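Shop Gallery: The March Fault

Posted under: Cell work, Things that broke

Okay, so a bunch of you asked what happened with the arm after my grumpy little note last month, and I promised pictures. There are only two in this batch (I have a terrible habit of forgetting to take any until I'm packing up), but I've got plenty to say around them.

Short version for anyone new: we run a panel-handling job for Huvstead, laying frames onto plates and squaring them up. In March the arm stopped letting go when it was told to. The controller said "open," the log said "open," and the fingers stayed right where they were. Then it started the next move anyway, with the part still in its grip. Femi Mohammed hit the stop before it got very far – good reflexes, that man – and we came away with one bent plate and a lot of swearing. No one was hurt. The arm was turned down to 70 percent speed that day, and I'm very glad it was.

The big aluminum plate with the black frame lying across it, gripper on the right-hand part of the frame. It's the grip-and-release step that gave us all the grief, and I've run it so many times now that I could do it in my sleep.

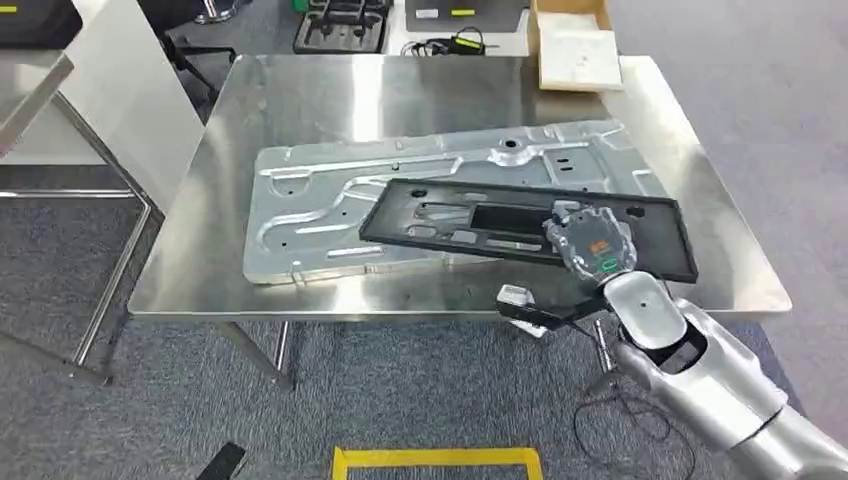 Rakiya Etim: Did you check whether the open signal was coming back from the gripper itself, or was the controller just assuming it? We had the same trouble on our Borex line and the log was only repeating the command.

Yes!! Rakiya got there in one comment and it took me most of a week. Our log line was an echo. The controller sent "open," wrote down "open," and never waited to hear back. There is a real finger-position signal, and it was wired in and everything, but the program wasn't reading it. I went back through the old versions and that check got dropped when we moved the job over to the Unby software. My fault, I did the move.

That explains why it kept going with a part in hand. It doesn't explain why the fingers stuck in the first place, and for that one I ran 900 open-and-close cycles with nothing in the grip and got 13 failures. All of them came when the wrist was rolled well over to one side. So I started looking hard at the cable, and sure enough there was a broken conductor inside the jacket, perfectly fine to look at from the outside. It would make contact, lose it when it was pulled, then make contact again as soon as you straightened the wrist to have a look. Infuriating. I had a 1997 pickup with a tail light that did the same thing.

Down at floor level next, with the glossy black arm, a thin black cable hanging off the underside, and the yellow tape on the carpet.
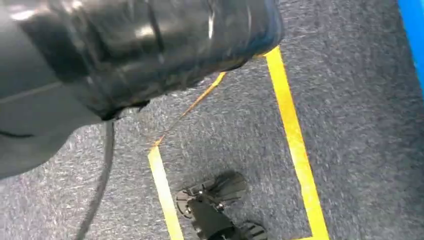
So the fixes, for anybody with a similar setup. The cable got replaced, and the new one has a longer loop at the wrist so it isn't yanked tight at full roll. The program now waits for the position signal, and if it doesn't get one it stops and throws a fault. I also added the wrist roll to the startup test, which used to check the gripper in one pose only (the comfortable one, naturally).

One more thing we changed was how people go in after a fault. Femi had walked up to free the stuck part with the arm paused, not powered down, and I'd done the same thing myself plenty of times. Paused means it can start again. Now the power goes off first and the key comes out, even if it's a ten-second job.

I still want to cut the old cable open and get a close-up of the break. Bedoya has asked for it back under warranty, though, so I may have to send it off in one piece. Will add it here if I get the okay.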